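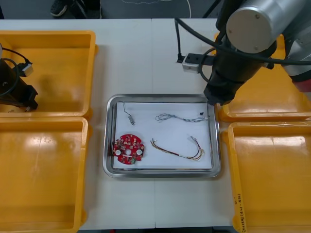

The sorting table of the Grunico Robotics Club, with the small parts tray between the bins.

Grunico Robotics Club -- Frequently Asked Questions
Last updated 24th November

Who can join the club?
Any student of the school, from any grade. You do not need to know programming. Many of our members started with only a screwdriver and learned the rest at the meetings.

What is the sorting project?
It is our main work this year. Two arms must take small electronic parts from a metal tray and put them into the orange-yellow bins at the sides. In the tray we put circuit boards, wires and other small pieces, and every kind has its own bin. We will show the project at the Stevau Student Challenge in June.

Why do you put white paper in the tray?
The bottom of the tray is metal and it reflects the lamps. In our first tests the program took the reflections for parts. With the paper it makes fewer mistakes. Please change the sheet when it has marks of pencil or glue.

Which parts are the most difficult?
The wires, without doubt. A circuit board keeps its shape, but a bundle of wires is different each time you put it down. For this reason we practice with boards first and add one wire bundle later. Very small black parts are also a problem, and for the moment they are not in the scoring.

How many points can a team get?
The maximum in the Stevau rules is 2,000. Our best result in practice is 1,427. One run takes 300 seconds, and the time does not stop if a part falls on the table.

Can I bring old electronics from home?
Yes, we are happy to have them. Leave them in the box with the name Alvarado, next to the door of the workshop. We do not accept batteries, lamps or anything with broken glass.

Do I have to write code?
No. There is also work with labels, test notes, cables and the poster. If you want to write code, we use Wamix, a small program made by former members. The guide for it is short and a little old -- ask at a meeting if something in it does not work.

May I use the arms alone?
No. One trained member must be at the stop button, and a second person may run the test. Keep your hands outside the table while the arms have power. Long hair must be tied, and closed shoes are required.

How much does it cost?
The club fee is 13 dollars for the school year. It pays for cables, paper and the tape we always lose. If the fee is difficult for your family, write to us and you do not have to pay it.

I missed the first meetings. Is it too late?
You can come at any time until the team list is sent to Stevau. After this date you can still join the club, but you cannot be on the competition team this year.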